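Print | E-mail

Budgeting for hand-held grippers

1. Count stations first. A folding station takes one gripper, a floor mat and a stack of mixed garments. Traluvley planned for six.

2. Price spare fingers separately. Wear shows up there before the body. Allow 38 dollars a pair.

Label every body with a printed number and a QR code, and enter both in the asset sheet before first use.
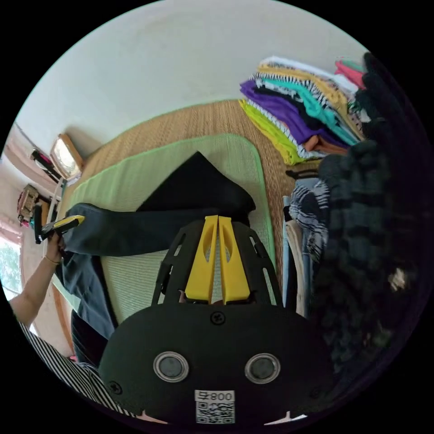
3. Set the ceiling. With a limit of $1,000 per station, a quote of $1,022 goes back to the supplier.

Contact: Chaminda Ekanayake, Traluvley | Back to top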